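Power strips on the workbench, yes or no?

margus_p
Friday cleanup. I want one strip stood on end so the sockets face me, and a flat one in front for whatever stays plugged in. Wall baskets for the rest.

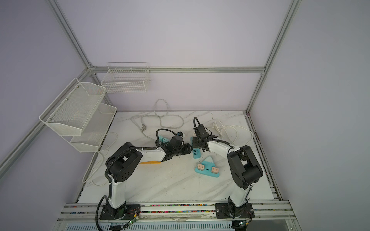 The white cords are what bug me. Loops at the back, another over the side. Clips?

Brillangate80
Clips fall off in a month. And a strip on end tips the first time you yank a plug.

makori
Mine hasn't tipped in 3 years.

Brillangate80
With how many plugs in it? I doubt it.

margus_p
Fine - I'll screw it down. Still not sold on the baskets.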